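Folding screen

A folding screen is a piece of free-standing furniture made of several upright panels joined by hinges or cords. It is used to divide a room, to hide part of it from view, to keep off draughts or simply for decoration. Most household screens have three or four panels and can be folded flat and put away when they are not needed.

History

Folding screens were known in China well over a thousand years ago. Early examples were heavy and seldom moved. Lighter screens of paper and silk were later made in Japan, where paper hinges allowed a painting to run across several panels without a break. Screens reached Europe in larger numbers through the trade of the seventeenth century.

Materials

Panels may be of solid wood, cloth, paper, leather or woven cane. Cane is the outer skin of the rattan palm, cut into narrow strips, while the core of the same plant is sold as reed. Woven panels let air and some light through – a useful quality in small rooms – and weigh little. The open patterns are usually woven by machine and sold by the roll, then pressed into a groove in the wooden frame and held with a strip called a spline.

Care

Cane becomes brittle in very dry air and may sag if it is kept damp. Dust is removed with a soft brush. A slack panel can often be tightened by wiping the back with a wet cloth and leaving it to dry slowly, away from heaters.
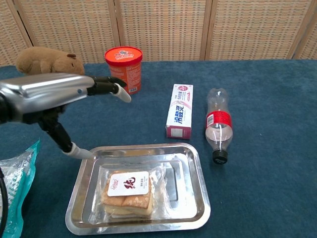

Broken strands cannot be mended invisibly, and a badly torn panel is normally replaced whole. The old spline is softened with warm water and lifted out before new cane is fitted.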